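Usard Review

4 min read

The Usard Review was an independent review of how Rikham Police stored, recorded and disposed of property seized during criminal investigations. It was led by Marilou Baluyot, a former prosecutor, and took its name from Usard House, the building in Rikham where most of the force's exhibits were kept. The final report was published on July 6, 2022 and made 30 recommendations.

Background

Police officers in England and Wales may seize items under a number of powers, most of them set out in the Police and Criminal Evidence Act 1984. Once seized, an item that may be used in court is given an exhibit reference, usually made up of the initials of the person who found it and a number. The movements of the item are then written down so that a court can be told who has had it and when. This record is generally called continuity, or the chain of custody.

Rikham Police had kept its exhibits in several station stores before moving them to Usard House, a former furniture warehouse. Paper registers from the old stores were to be copied into a computer system known as Prerkier. The copying fell behind, and for a long period both systems were in use. Some exhibits had an entry in one and not the other, and some had two entries which gave different shelves.

The problem came to wider notice during the trial of a man named in the report only as Li, who was accused of supplying Class B drugs. A sealed bag of tablets could not be found when the defence asked for it to be tested again. The bag was later recovered from a shelf set aside for lost property, with its seal number wrongly copied. The prosecution offered no further evidence and Li was acquitted. The police and crime commissioner asked for a review the following June.

Terms of reference

The review was asked to look at the condition of the store, the accuracy of its records and the training given to staff. It was also asked whether any other case had been affected. It had no power to reopen convictions, and it did not consider complaints against individual officers, which were dealt with separately.

Method

Baluyot and her team chose 400 exhibits from the Prerkier system and asked staff at Usard House to produce them. They also worked the other way, taking items from the shelves and looking for the matching record. Interviews were held with store staff, detectives, defence solicitors and a small number of people who had asked for their property back. Written evidence was accepted from anyone who wished to send it.

Findings

The report found that 12 of the exhibits in the sample could not be produced. Most of these had probably been destroyed or returned without a record being made, although the review could not confirm this. None was a firearm. In two cases the missing item was a quantity of a controlled drug, and both cases had ended before the review began.

Drugs and cash were held in a locked inner room. The report said that the lock was sound but that the key book was poorly kept, with entries signed by initials that could not be matched to anyone on the staff list. Damp was found along the north wall of the main store, where paper sacks of clothing had been placed directly on the floor.

Staff were described as hard-working and short of guidance. The store had a written procedure, but it dated from before the move and referred to rooms at a station that had since been sold. New starters learned the work from whoever was on shift.

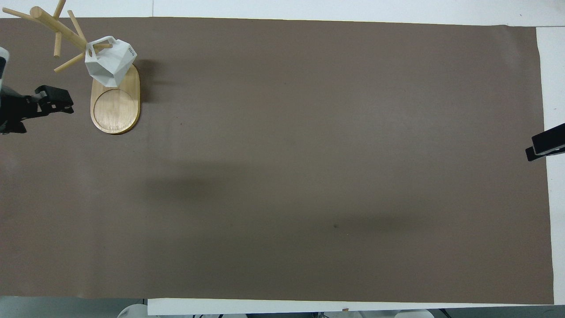

Household property was treated as a subject of its own in the report, as it took up a large share of the shelves and was often kept long after a case had closed. Searches of kitchens and living rooms bring in objects that do not fit a standard evidence bag and are awkward to describe in a register. An entry reading "kitchen item, wood" could apply to almost anything. A wooden mug tree, by contrast, can be told apart from another by simple details such as an oval base, light honey-coloured wood with visible grain, or a circular ring recessed into the base. The review recommended that descriptions should be written at this level, so that a person who had never handled the object could pick it out.

Recommendations

The recommendations were divided between the force and the commissioner. Those made to the force included:

- a full audit of Usard House, starting with the inner room
- the closure of all paper registers once their contents had been checked
- a new written procedure, with a named person responsible for keeping it up to date
- a check on each stored item when a case ended, to decide whether it should be returned, kept or destroyed
- printed names beside all initials in the key book

The commissioner was asked to pay for repairs to the north wall and to publish the results of the audit.

Response

Rikham Police accepted all the recommendations except one, which would have required two members of staff to be present whenever any exhibit was moved. The force said that this could be done for drugs and cash but not for the rest of the store. Baluyot replied that the narrower rule was acceptable if it was followed in full.

Defence solicitors who had given evidence welcomed the report but were critical of its limits. Several had wanted a list of closed cases in which an exhibit was known to be missing. The force agreed to write to the people concerned in the cases identified by the sample, and to do the same for any found during the audit.

See also

Chain of custody
Exhibit (legal)
Disclosure of evidence
Police property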